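Open Days Should Show the Slow Work

Opinion

Public money is now being spent on machines that are meant to help in homes and care settings, and the public is from time to time invited to see what it has bought. The open day held by the Folness Centre on 31st March was one such invitation. It was well run, the staff were courteous, and the building was full for most of the afternoon. It also showed, more clearly than its organisers may have intended, what is wrong with the way these events are usually arranged.

The main hall was given over to the finished machines. A wheeled unit supplied by Kwok carried a tray between two points and was applauded for doing so. A fixed arm from Clostus sorted plastic shapes into bins every 8 minutes, with a short talk between each showing. Seating had been set out for 80 people and was taken at every session. Visitors left the hall with the firm impression that the difficult part was over and that what remained was a matter of price and delivery.

Upstairs, at the end of a corridor and marked only by a paper sign, was the room in which people teach the machines to handle cloth. No session was listed for it in the printed programme. Visitors who found it could stay as long as they wished, and a member of staff answered questions while the work went on. In the course of the afternoon the room received a small share of those who had sat through the show below.

This is the wrong way round. The work upstairs is where the money goes and where the doubts are. A person takes a gripper in each hand and uses the pair to do what bare fingers would do without thought: find a corner, lift it, lay it flat, begin again. The movements are recorded, and a machine is later trained on the record. Cloth is a hard case. It has no fixed shape, it hides its own edges, and it never lands the same way twice.
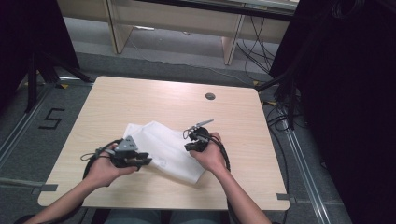 Anyone who stands by for a quarter of an hour will come away with better questions than the main hall could prompt. How many hours of this are needed for one task? Does a record made with one kind of cloth serve for another? Who does the work, what are they paid, and how long may they be asked to do it without a rest? The member of staff on duty dealt with the first two plainly and with figures. The third was referred to the centre's office, where an answer was promised in writing.

It will be said that the public does not wish to watch slow work, and that an open day must hold the attention of families. There is something in this. A child of six cannot be expected to care about training records. Yet the same was once said of hospital kitchens and water works, and those visits are now booked out well ahead. People are more patient than programme planners suppose, provided they are told what they are looking at and given somewhere to stand.

There is also a question of fairness to the staff. Those who worked in the hall were introduced and thanked. Those who worked upstairs were not mentioned in the closing remarks at all, although the machines on show below depend on labour of exactly that kind. A centre that speaks of "learning machines" -- the phrase appeared on every wall banner -- ought to say from whom the machines learn.

The council's Plerano programme will fund four more open days, the first of them in September. Three changes would cost very little. The training room should be on the ground floor, or at least in the programme. Failures should be shown and counted alongside successes; of the 32 attempts which the Clostus arm was said to have made before the doors opened, visitors were not told how many went wrong. And the people doing the handling should be given the chance to speak about it themselves, if they are willing.

None of this calls for a larger budget or a different building. The centre has said that it will take comments on the day in writing until the end of next month, and forms may be had from the front desk. Residents who attended, and in particular those who never reached the upper floor, are urged to send one in.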